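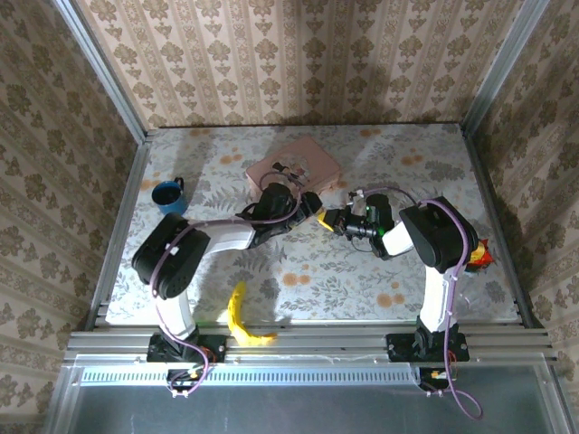 5 min read

The Wadix wallpaper steamer: three rooms in, would I buy it again?

I've lived with other people's wallpaper for most of my adult life, and I don't mind a busy pattern. Stripes, big scrolly flowers, I've eaten a lot of dinners in front of both. But the back bedroom in this house had a shiny brown one that made it feel like four in the afternoon in October all year round, and this spring I finally bought a steamer and had a go at it.

The one I went for is the Wadix, the plain one with the grey tank. I'd tried a hand-me-down steamer years ago in a flat and it spat boiling water down my sleeve, so I was nervous, and I read far too many reviews before ordering. It came down to this or the Drodard, which has a bigger tank but weighs a ton once it's full, and our stairs are steep.

First impressions were good! The hose is longer than I expected and it stays bendy when it's hot. The plate is light enough to hold over your head for a few minutes, which matters a lot when you're doing the strip above a door. It takes a while to get going from cold, long enough to make a tea and drink half of it, and then it just gets on with it. You'll know when it's ready because the hose starts to gurgle.

On ordinary paper it's brilliant. You hold the plate still, count slowly, move it along, and get your scraper in underneath while it's soft. My mistake on the first wall was waving it about like an iron. Hold it still! Whole sheets came down once I'd got the rhythm, and I can't tell you how pleased I was with myself – I kept calling people in to look.

On vinyl it's a different story. The steam can't get through the shiny top, so you have to score it or peel that layer off first. The box comes with a little scoring wheel and it's rubbish. The wheel wobbles, and mine dug a line into the plaster that I then had to fill. I bought a Jolleteo one from the hardware shop in the end and it was much better, with a proper handle you can lean on.

Then there's the filling up. The tank has a small cap on top and you mustn't open it while it's hot, so every refill means switching off, waiting, topping up and waiting again. I got into the habit of scraping the fiddly bits around the sockets (power off at the board, please) while it cooled, and that made it less annoying. If you're doing a big hallway in one go I think you'd want the larger tank and just put up with the weight.

The drips are the other thing. Warm brown water runs down the hose, down your wrist and onto whatever you're standing on. Put old towels down by the skirting as well as a dust sheet. I also wore washing-up gloves with the cuffs turned up, which caught most of it.

Clearing up is easy enough. Let it go cold, tip it out, leave the cap off overnight. We've got very hard water here and after the third room there was a lot of white scale in the bottom, so it's had a rinse with descaler, the same Koech sachets I use in the kettle. The instructions don't mention scale at all, which seems a bit daft for something that boils water for a living.

So, would I buy it again? Yes, for a bedroom or two, and I'd budget for a decent scoring tool on top. It's done the back bedroom, the box room and the landing. The dining room is staying as it is for now. I've grown fond of that paper, and there are at least 2 layers of something worse underneath – I've had a peek behind the radiator.

Comments

Mine leaks where the hose joins the tank. Is yours hand tight or did you use pliers?

Hand tight, but check the little rubber washer is sitting flat. Mine had slipped when I unpacked it.

We did our whole downstairs with a plant sprayer and washing-up liquid. Slower, but no burnt fingers.

Totally agree about the scoring wheel, mine went straight in the bin.

Contact | Copyright, all rights reserved | Back to top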